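Início Opinião Casa Oficina Arquivo Contato

Em defesa da gaveta única

Última atualização: 12 de maio de 2020

Eu adoro gavetas. Adoro mesmo, e adoro ainda mais os móveis que têm uma só! Passei anos achando que organização era questão de quantidade: comprei uma cômoda com 6 gavetas, depois um gaveteiro de escritório, e em todos eles acabei perdendo tesoura, fita métrica, pilhas, a chave da bicicleta.

Com uma gaveta só, a conversa é outra. A gente abre e decide (o cabo do telefone antigo fica ou vai embora?), e a decisão leva dois segundos. Rhodri Pugh, meu vizinho de oficina, discorda e defende as divisórias com paixão. Já vi as dele. Tem um compartimento para elásticos dentro de outro compartimento para elásticos.

Minha outra paixão é a corrediça metálica. Sei que há quem prefira a madeira correndo na madeira, com cera de vela, como na casa da minha avó, e entendo a saudade. Mas que delícia é uma gaveta que não emperra em outubro, quando a chuva volta!
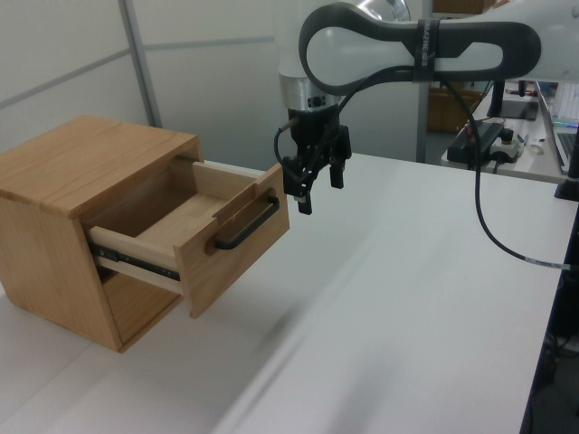 Tobias Begay

Madeira clara, veio fino no tampo, trilho preto na lateral e um puxador preto em barra: para mim, um móvel pequeno não precisa de mais enfeite. Gosto especialmente da frente mais grossa e do interior pálido, sem acabamento. Interior claro ajuda a achar o clipe que rolou para o fundo, e eu deixaria todos assim, sem verniz nem papel de forro.

Se você tem um canto de mesa sobrando, experimente um gaveteirinho desses por 3 meses. Comece pelas canetas.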